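Stadell Junior
Find Out Pages
Home | Nature | Machines | Around the House | Ask Us

Why do plates have rims?
Last updated 10/07/2021

You use a plate nearly every day, and you have probably never thought much about its shape. Have a look at one the next time you sit down to eat. The middle is low and the outside edge is higher. The edge is called the rim. The low part in the middle is called the well.

What the rim does

Put a spoonful of water on a flat kitchen tile and it spreads out. If you add more, it runs off the side. A plate has to stop that happening. Gravy, bean juice and melted ice cream all flow downhill, and on a plate the lowest place is the well, so that is where they stay.

The rim also gives you somewhere to hold. If you carry a plate with your thumbs on the rim, they don't go in the food. A hot dinner heats the well first, and the rim takes longer to warm up.

Some plates have a wide rim and some have hardly any. A plate with a deep well is halfway to being a bowl, and people use it for soup or pasta.

Why are most plates round?

For thousands of years, people have made dishes out of clay on a potter's wheel. The wheel spins, and the potter presses the wet clay with wet hands. Anything made on a spinning wheel comes out round. You can sometimes feel rings in the bottom of a handmade dish where the potter's fingers went.

Round plates are also strong. A square plate has four corners, and a corner is the part that gets knocked in the sink. A round plate has no corners to chip.

A plate does not always look round, though. Hold one up facing you and it is a circle. Put it on the table and look from the side, and it turns into an oval. The plate is still the same shape. Only the place you are looking from has changed. 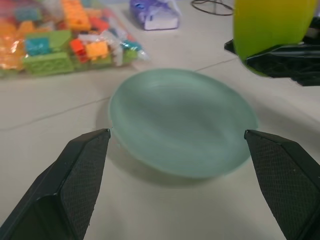 Negash wrote to us to say that square plates are better, as they fit together on a small table with no gaps, and you can push your peas into a corner to get them on the fork. Both of those are true. Square plates can be made by pressing clay into a mould, so no wheel is needed.

What are plates made of?

Many plates are made of clay that has been baked in a very hot oven called a kiln. A kiln can be hotter than 1000 degrees Celsius. Your oven at home doesn't get anywhere near that. The baked clay is covered with a thin, glassy coat called glaze, which keeps water out and makes the plate easy to wash.

Plates can also be made of glass, metal, wood or plastic. Plastic ones are light and don't break easily, so they are good for picnics.

Try it yourself

You will need a shallow plate, a flat tray, a teaspoon and some water. Do this by the sink.

Put the tray down and tip one teaspoon of water into the middle. Keep adding water until some of it reaches the edge. Write down how many spoonfuls you used.

Now do the same with the plate. Stop at 30 spoonfuls if it still isn't full, or your arm will ache. Which one held more?

Words to remember

Rim: the raised edge of a plate.
Well: the low part in the middle.
Glaze: a glassy coat on baked clay.
Kiln: a very hot oven for baking clay.

Next page: Why do cups have handles?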